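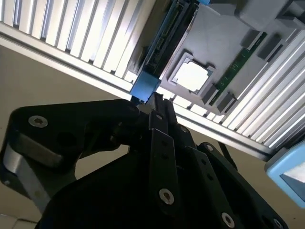
A gripper at the blue connector on the practice motherboard, from the camera at the robot's wrist. Photo: Fonside

FONSIDE TEACHES ROBOT ARM TO PLUG IN COMPUTER PARTS BY LEARNING FROM ITS NEAR MISSES

New training method lifts success on a practice motherboard from 70 to 85 percent

IBARRA, Fri 5 January – Researchers at the Fonside robotics lab have found a simple way to make a robot arm much better at one of the fussiest jobs in electronics assembly: lining up a small connector and pushing it home. The method, called Iltar, has the robot study the moments when a person's demonstration almost went wrong and was then put right.

On the lab's test task, an arm trained the usual way seated the connector in 70 percent of tries. The same arm, with the same gripper and the same camera, reached 85 percent when trained with Iltar. Nothing was added to the hardware, and that has the team very excited!

"We used to throw those demonstrations away," said Lionel Parsons, who leads the project. "Somebody would come in a little crooked, feel it catch, back off and try again, and we'd mark it as a bad run. Then Telmo trained a model on the pile we had rejected, mostly out of curiosity, and it beat our best one before lunch. I made him run it again the next morning. It beat it again."

Most robot learning systems of this kind copy a person who steers the arm through the task over and over. The cleaner the examples, the thinking goes, the better the robot. The trouble starts when the robot drifts a hair off course, because it has never seen what a person does next. Plugging in a connector leaves very little room for drift.

Iltar picks through the recordings and looks for short stretches in which the gripper slows, backs away and comes in again at a new angle. Those stretches are given more weight in training. The robot learns the smooth path from the clean runs and the way back to it from the messy ones.

The work is done on a gray plastic mock motherboard mounted on slotted aluminum extrusion. The board carries a CPU socket with a chip in it, a green memory module held between latch clips, and a blue connector block. The panel can be tilted between runs, so the robot can't get by on memorizing one position. The camera rides along with the gripper and sees the black fingers and the parts from close up.

"That close-up view is wonderful for this," said Telmo Quintana, who wrote the training software. "When you're off to one side, you can see it in the gap next to the fingertips. A person steering the arm picks up on that without thinking, and now the robot has examples of it too. My favorite runs are the really ugly ones, where it comes in wrong, wiggles out and gets there on the second go."

The team also tried Iltar on memory modules, where the gain was smaller. Modules have to go in straight along their whole length, and the arm still tends to press one end down first. Parsons said the group has 3 ideas for fixing that and expects to test all of them on the current setup.

Speed is another open question. An arm that has learned to back off and try again sometimes does so when it doesn't need to, and the average run is a little longer as a result. Quintana is working on a version that hesitates less.

Fonside started the project in November with Bramow, which builds the test boards and panels. The two partners plan to release the recordings, including every run that was once marked as bad, together with the training code and drawings for the board, so other labs can repeat the tests on their own arms.

About Fonside
Fonside is a robotics research lab in Ibarra that studies how machines can learn careful handwork from people.

Press contact
Fonside Press Office, Ibarra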